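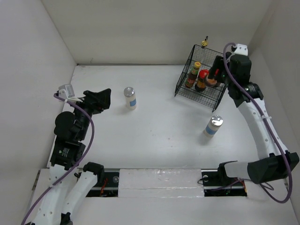

Condiment bottles grouped in a black wire basket, two canisters still on the open surface.

September – by Charmaine Sithole

Sorting condiments into a wire basket

A wire basket keeps bottles upright and lets you lift the whole group out when the shelf needs wiping. The method below suits a basket with mesh sides and a flat bottom.

1. Empty the shelf onto a clear table. Check dates and discard anything expired. Combine duplicates only if both bottles were opened in the same month.

2. Wipe each bottle with a damp cloth, starting at the neck. Dried soy sauce under the cap needs warm water and a minute of soaking. Dry the base fully before it goes back on wire.

3. Load tall, slender bottles first, toward the back. The neck may stand above the rim. The shoulder should stay below it, or the bottle will lean when the basket is pulled forward.

4. Place shorter bottles in front with labels facing out. Caps in different colors help here – with a yellow cap next to a red one, you can pick by cap alone once the basket is on a low shelf.

5. Leave a finger's width between bottles. A tightly filled basket is hard to unload with one hand.

6. Keep cylindrical canisters out of the basket. They take up too much floor area and stand well without support. Line them up beside it.

7. Lift the basket by both sides and set it down level. If a bottle tips, move it to a corner, where two mesh walls hold it.

Glass bottles are heavy when full. Weigh the loaded basket once and compare it with the shelf rating; mine is rated for 3,000 grams. Repeat step 2 every 8 weeks.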